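I had never set foot in a cardiac centre before, unless you count sitting in a waiting room with my dad, so when the heart hospital at Flostadberg put up a notice for its open day I signed up the same evening. Best Saturday I've had in ages!

We were met at the side entrance and split into groups, each with a coloured sticker (mine was green). The morning began in the rehab gym, which is where people go after bypass surgery or a valve repair to get moving again. It's a bright, ordinary sort of room with treadmills, bikes and a row of chairs, and the physio leading our group had us all doing the first-week exercises. Standing up from a chair without using your arms sounds like nothing. Try it ten times with a pillow hugged to your chest, the way patients do while the breastbone heals, and you soon have new respect for them.

From there we went along to the catheter lab. We couldn't go right in, but the big window gives you a very good view of the table and the screens, and one of the nurses talked us through how a narrowed artery is opened with a tiny balloon. She passed round a stent in a little plastic tube. I'd pictured something the size of a pen spring and it was much finer than that. The lab now runs on a system from Joltance, and the staff were clearly proud of it, especially the way the pictures come up next to the earlier ones so they can compare.
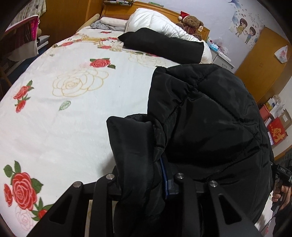

Open day report
Written by a visitor for the patients' and families' newsletter
2022-09-26

After a cup of tea came my favourite part, the Hinrichs room. It's named after the ward that used to be there, and it's where families are taught what to do at home before a patient is discharged. There were practice dummies laid out on mats and we all had a go at chest compressions, 100 a minute, while a speaker clicked out the beat. My arms gave up well before the end of the 2 minutes. A lady next to me kept perfect time and got a round of applause, quite right too.

They also had the Pinix on show, a small monitor that patients wear on the chest for a few days so that an odd rhythm can be caught while they're shopping or asleep. We could hold one and ask anything we liked, and people really did ask: can you shower with it, does it itch, what happens if it falls off at night. The answers were plain and patient, and when the technician didn't know something she said so and went off to find out.

The talk at the end was about the hospital's help fund. I hadn't known how much a long stay can cost a family even when the treatment itself is covered, what with travel, meals and weeks off work. The fund paid for overnight rooms for 55 families last year, all of them living too far away to go home between visits. You apply through the ward desk and the form is 2 pages long, which seemed very fair to me.

A few practical bits if you fancy the next one, in October. Go for the early slot, as the gym gets crowded later on. The lift by the side entrance is slow, so leave time if stairs are hard for you. Bring questions, written down if you're like me and forget them the moment someone kind asks if you have any. And do stay for the soup in the canteen (leek and potato, and they let me have seconds).

I've already put my name down to go again with my sister, who wants a turn on the dummies.

Contact us | Copyright 2022 Flostadberg Open Days | Back to top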